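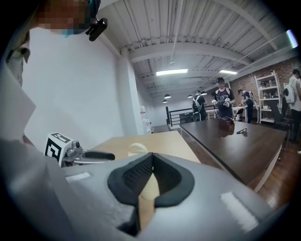
Light gray collared shirt, worn with a teal face mask.

Gralwood Workwear Rental: Frequently Asked Questions

What is included in the rental price?
Shirts, pants and jackets, weekly washing, small repairs and name labels. Shoes and gloves are not included. We can order them for you from De Graaf at the listed price.

How many shirts does each employee get?
The standard set is 13 shirts per person. Five are at work or in the closet, five are with us, and three are spare. Part-time staff can have a smaller set.

Is there a minimum order?
Yes. We need at least 4 employees on one account. If you have fewer, ask at the front desk of our Drania branch, which takes walk-in laundry by the piece.

What colors can I choose?
Shirts come in light gray, white and navy. Pants come in navy and black. Other colors are possible on orders of over 369 pieces, but allow extra time for dyeing.

How do I find the right size?
Measure the chest under the arms and the neck where the collar closes. If you are between two sizes, take the larger one. We can also send a try-on box with one shirt in every size. Please return it within 28 days.

What happens to missing buttons and torn seams?
Tie a red tag to the garment before you put it in the bag. Tags are in the pocket on the inside of the locker door. Without a tag the repair may be missed — our staff look for tags first.

Can I wash a shirt at home?
Once in a while is fine. Wash it warm, do not use bleach, and hang it up to dry. Tumble drying at home shrinks the collar.

Do you wash cloth face masks?
No. Masks left in a pocket go through the wash with the shirt and are thrown away afterward. The same goes for pens, although ink stains are charged to the account.

An employee is leaving. What do I do?
Send us the name and locker number. Return the full set with the next pickup. Missing pieces are billed by age, so an old shirt costs less than a new one.

Who do I contact about an invoice?
Veerle Leemans handles billing. For pickups and routes, ask for Oddur Hafþórsson. The phone is answered from 8 a.m. to 4:30 p.m. In May the office closes at noon for stocktaking — leave a message and we will call back the next working day.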